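Accueil | L'association | Comptes rendus | Agenda | Contact

Rechercher dans le site OK

Compte rendu de la réunion du 13 janvier 2008 – jardins partagés de Flerkatholm

C'est moi qui tiens le stylo cette fois, alors soyez indulgents avec les abréviations ! Nous étions 6 autour de la table, Kadri Tamošiūnaitė présidait, Kieran Ó Flaithearta est arrivé pendant le point deux (avec une brioche, donc pardonné).

1. Le puits. La pompe Vasta a encore gelé. Kadri a demandé un devis chez Gulyás : 2000 couronnes, pose comprise. J'ai trouvé ça cher et je l'ai dit, mais on a voté quand même et c'est passé, cinq voix pour, une contre – la mienne, bien sûr.

2. Les parcelles. La 134 est libre depuis l'automne. Trois familles la veulent, et moi j'aimerais bien qu'on la coupe en deux, elle est immense. Kieran préfère suivre la liste d'attente. On en reparle à la prochaine réunion, il doit apporter le plan.

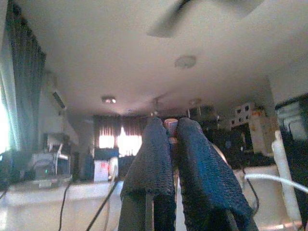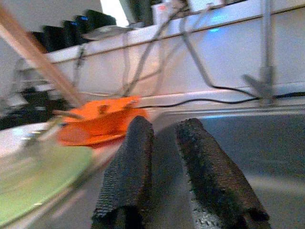

En haut, côté plafond ; en bas, l'objet orange et le bâton en bois.

3. Le compost. Long débat, comme toujours ! Les bacs du fond débordent et ceux de l'entrée sont vides. J'ai proposé de fermer le fond jusqu'en juin. Adopté, mais il faut un panneau lisible, le dernier était illisible au bout d'une semaine. Je m'en charge.

4. Les graines. Commande groupée chez Joltstead : envoyez-moi vos listes par courrier ou glissez-les dans ma boîte, avec votre numéro de parcelle s'il vous plaît. Pas de pommes de terre cette année, Kadri en a déjà trop.

Divers : la clé de la remise manque toujours. Regardez dans vos poches de manteau.

À lire aussi
Compte rendu de l'assemblée générale
Tailler ses groseilliers en hiver
Règlement des parcelles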